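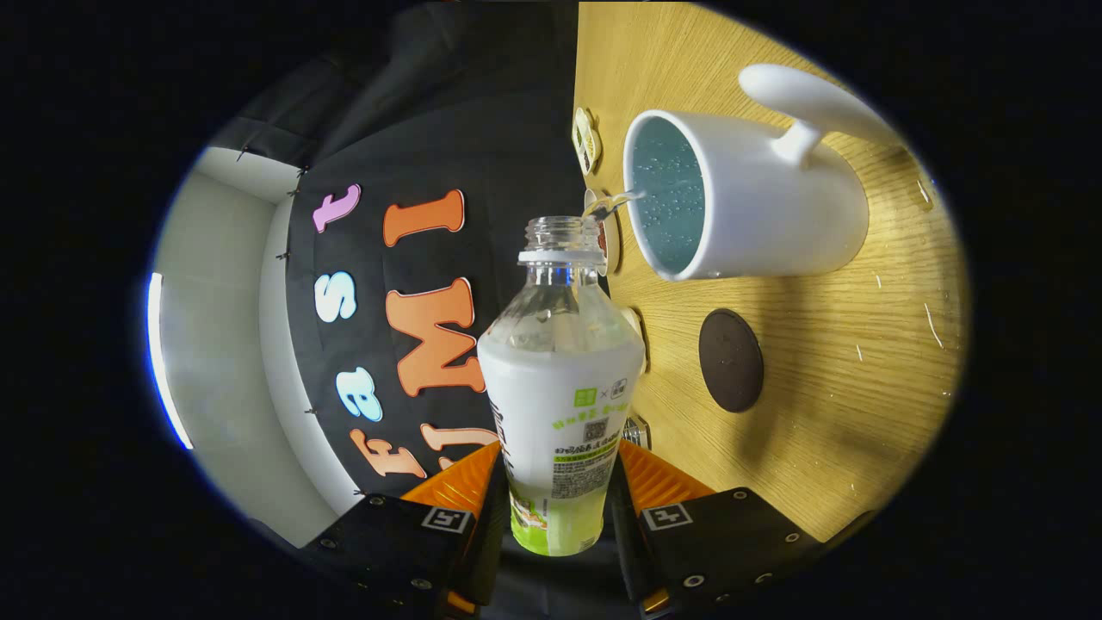
## Why Water Pours in a Curve

Water in a tilted bottle moves toward the lowest part of the opening. When it leaves the neck, it is already moving sideways. Gravity then pulls it down. The two motions together make a curved path called an **arc**.

Tilt controls the flow:

- Small tilt: a thin stream that lands close to the bottle.
- Large tilt: a thicker stream that lands farther away.

Air must enter the bottle to replace the water that leaves. If water fills the whole neck, air has to push in as bubbles, and the water comes out in gulps. This is the "glug" sound.

**Bubbles in the mug.** Falling water drags air under the surface. The air rises, and each bubble pops at the top.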